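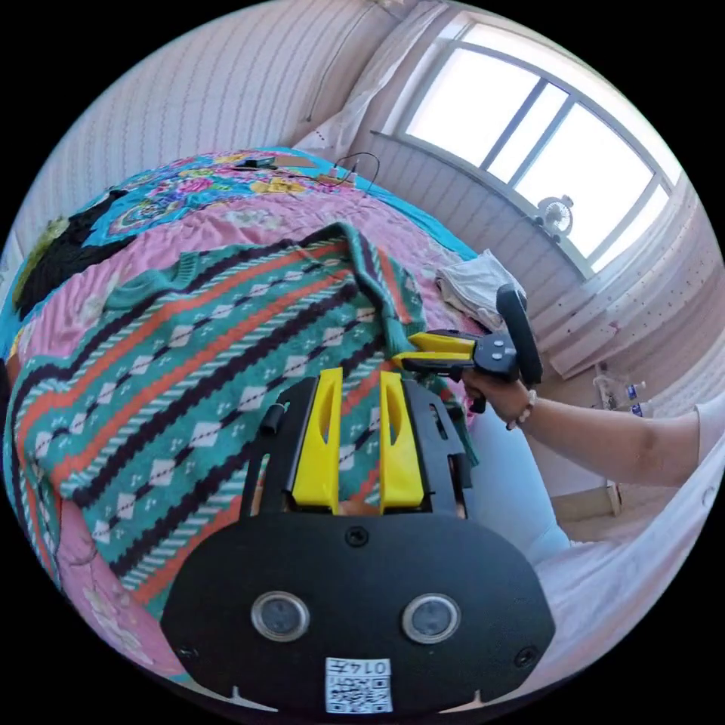
Bultness Shared Workshop
Home Robotics Build, session 4 handout
Hand-held grippers: fingers, sensing, first cloth work

Bring: your gripper body, both fingers, small screwdriver, something knitted. A thick sweater is best. T-shirts come later, they're harder than they look.

Where we are
Last session ended with housings closed up and the trigger moving. Two groups still had a finger rubbing on the bracket. Fix that first, don't go on to cloth with a rubbing finger, you'll blame the cloth.

1. Fingers
Yellow ones are printed in the flexible filament. Wide at the base, narrow at the tip, long curved cutout in the middle. The cutout is what lets the finger bend around things. Stiff finger = drops the sleeve, or pulls a loop out of the knit.

If yours won't bend: infill too high, or you printed from the old file. Old file is the one with the small round hole. Delete it.

If yours bends sideways: walls too thin. Reprint, no way around it.

Tips should meet flat when closed. Hold it up to a window and look through. Light on one side only means one bracket is sitting crooked. Loosen, push square, tighten again. Don't file the tips!! File the bracket if you must file something.

2. Brackets and screws
Slotted so you can slide them. Set both sides to the same slot position, then squeeze and check. Snug is enough. The plastic under the screw heads cracks if you lean on it and then you're waiting on a new plate from Thaler, who are slow in April.

3. Labels
Every gripper gets a number and a code sticker on the face plate. Left and right tools are a pair, write both numbers in your notebook. Pairs got mixed on Wednesday and one group spent the whole evening calibrating against the wrong partner.

Put the sticker on clean plastic. Wipe first.

4. Squeeze test
Kitchen scale, gripper held sideways, close on the pad. You want 300 grams at full trigger. Way over and you mark the fabric, way under and a heavy sleeve slides out. Change the spring, not the trigger. Write down the reading, do it again, write that down too.

Pass = 10 closes in a row on a folded sock with no slip. If it slips on number nine you start over, sorry.

5. Cloth work
A bed is better than a table. Soft surface gives a bit so the fingertips can get under an edge. On a hard table they skate.

Lay the garment out flat-ish. Doesn't need to be neat. Patterned knit is good for practice, stripes show right away if you've twisted a sleeve or pulled one side further than the other.

Order for a sweater:
- one hand holds the body still, the other takes the sleeve
- pinch at the cuff or a hand's width up, not at the shoulder
- lift first, then move. Dragging drags everything, incl. the bedspread
- lay the sleeve across, open slowly
- swap hands, other sleeve
- hem up to neck

Most common mistake is grabbing the blanket along with the sweater. Quilted covers are bad for this, the puckers come up between the fingers. Close halfway, wiggle, look, then close all the way.

Second most common: both tools going for the same sleeve and knocking together. Decide who moves (left or right) before you start.

Rings and bracelets: fine, if they stay clear of the trigger. Loose sleeves pushed up pls.

6. Light
Daylight from a window is fine but mind the glare if you're facing it. Work with the window to one side if the room lets you. Sheer curtains closed helps. Do all your runs at the same time of day if you want to compare them.

Homework
Fold one sweater 2 ways, your choice. Note for each: how many times you re-gripped, where it slipped, what you grabbed by accident. No essays. Half a page.

Read the Dravbridge sheet on soft fingers, first part only, the maths at the back we'll do toghether.

Next session is at Plallgate, not here, the big room is booked. Same time. Parts box comes with me, so if you need a spring or bracket screws tell me before you leave tonight.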